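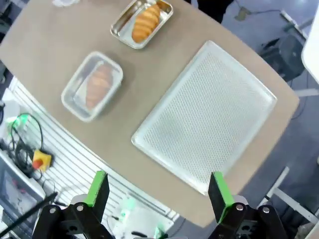 About the Kuvanano Lab

Kuvanano is a robotics research group of 12 people. We work on one question: how does a robot arm learn to move food from one container to another when the containers keep changing? Our home is the second floor of the Lyimo Building, and we share a machine shop with the mechanical engineering students downstairs.

The group was started by Njoroge Kirui, who still leads it. Before that he spent six years writing control software for packing lines, where every tray was the same tray and sat in the same spot. Most kitchens and bakeries are not like that. A roll may come in a clear plastic box in the morning and on a metal tray in the afternoon, and a person hardly notices the difference. A robot trained on one of them often fails on the other.

What we work on

Our main project is called Posto. It is a training method for pick-and-place tasks in which the object stays the same and the thing holding it does not. The robot learns from demonstrations given by a person. In each one, the arm picks up a bread roll or pastry from its container and sets it down in another. Between demonstrations we move the containers, turn them, and swap them for different ones.

The camera sits near the gripper, so the robot sees the table from close to where its fingers are. This view changes with every move of the arm, which makes learning harder at first. It also means the policy does not depend on a camera bolted to a certain wall of a certain room.

Clear and shiny containers get the most attention from us. Hazy plastic softens the color of what is inside, and polished metal throws back light and sometimes a second copy of the object. A croissant seen through the side of a plastic box can look like a different item from one lying on a metal tray. Our early models treated them that way.

What we have found

The current version of Posto was trained on 273 demonstrations. We compared two ways of spending the same recording time. In the first, the operator repeated one layout many times before changing it. In the second, the layout changed after every demonstration. The second way gave a policy that coped better with containers it had not seen – and the gap was widest for clear plastic.

We also tested a training step in which the model has to predict where the gripper fingers will close before it predicts any motion. This helped with placing more than with picking. We do not yet have a good explanation for that, and we say so in the write-up.

Some things still do not work well. Soft pastry gets squeezed when the approach is too low. The policy is slow to recover when a container slides during a grasp. Deep boxes with narrow openings are outside what the method can handle at present.

How we test

Every policy is run on layouts that were kept out of training. The person who sets the table is never the person who trained the model. A run counts as a success only if the food ends up inside the target container and the arm has let go. Dropped items, crushed items and runs stopped by the operator all count as failures. We report them together with the successes.

Tools

Our recording and playback software is called Clelel. It logs camera images, joint positions and gripper opening on one clock, and lets us step through a failed run from start to finish. We wrote it for our own use and now share it with two partner labs. The manual is short and somewhat out of date.

Joining and visiting

We take on graduate students each fall, and applications are read in February. A background in robotics is useful but not required. Visits can be arranged through the front office in the Lyimo Building.

Page last updated 22 April 2018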